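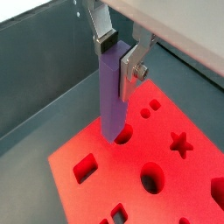
15 Jan 2018

Shape sorters, then. I've had a soft spot for them since March, when my nephew spent an entire visit trying to get a square peg down a round hole, got furious, and then went straight back to it after lunch. I went home and read far too much about them (I blogged my way through most of it, sorry), and I'm still not tired of the subject!

What I like best is that there are two kinds of puzzle hiding in one toy. The easy kind is spotting the right hole. The hard kind is turning the block so it goes in, and that's where most little kids get stuck. They know perfectly well the square belongs in the square. They just push harder. I do the same thing with the lid of my blender.

The classic board has a circle, a square, a triangle and maybe a star, and you're done with it by the second birthday. The ones I've fallen for are stranger. I want holes that come in pairs, or in little clusters, so one opening isn't the whole answer and you have to look at what's on the end of the block too. My sister thinks this is mean. I think it's the good part, and I'd have played with one for hours when I was small.
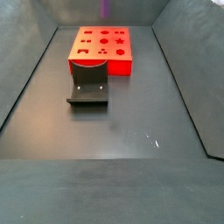

Red is a great color for one of these, by the way. I used to think it didn't matter, and then I tried sorting on a plain wood board in my dim living room and couldn't tell a hexagon from a circle without sticking a finger in. On red you can see the darker holes right away. A block in a completely different color helps too, especially purple, which I would have called ugly next to red until this year.

Nine holes is my favorite number for a board. Three rows of three, so you can learn it like a tic-tac-toe grid, and you start to remember that the star is on the side and the big round one is in the middle. After that it gets quick. I timed myself once on an old Zendomstead set I picked up at a yard sale, and I'm not telling you the result, except that my nephew beat it.

A few things I've picked up along the way. Put the board in a bin or a tray with sides, or you'll be on your knees fishing blocks out from under the couch. Foam is much quieter than wood (your downstairs neighbors will love you), though it does pick up every crumb in the house. And hold the block straight up and down, close to the hole, before you let go. Kids like to drop from way up high, which is fun, but then it tips over and there are tears.

Long square blocks are the sneaky ones. They look so simple! But they'll catch on the rim of a round hole and sit there looking like they might go, and you'll nudge them this way and that way for ages before you try the next hole over.

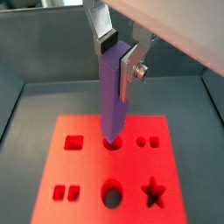
Remo Leone wrote in to say that he lets his kids try every wrong hole first and doesn't say a word, even when it takes all of breakfast. He also swears by tossing half the blocks in a drawer and swapping them every couple of weeks, so the set feels new again. I love that, and I'm stealing it for the next visit. The stars are going in the drawer first.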